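Ticket 298: Rudine nature trail app, clue 44 won't unlock

Luuk Kramer: Stood at the creek marker in August, GPS on, nothing. The app says it's accurate to a metre. I doubt it.

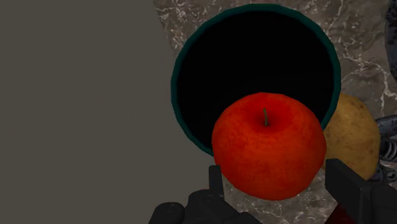
Support blamed tree cover, but the marker is in open grass. The clue wants "something red with a stem", and a red apple with a short, thin stem ought to satisfy anyone. Reinstalled, same result.

Zorica Nikolovski: Marker radius widened on our side. Please retry.

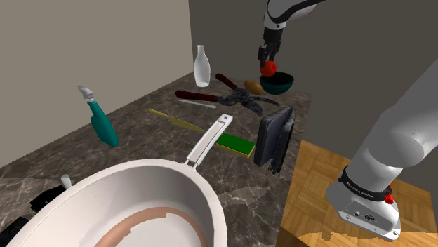
Do I lose my finished clues if I reset the trail?
They stay saved to your login.

Luuk Kramer: I'll believe it when I see it. Leave this open.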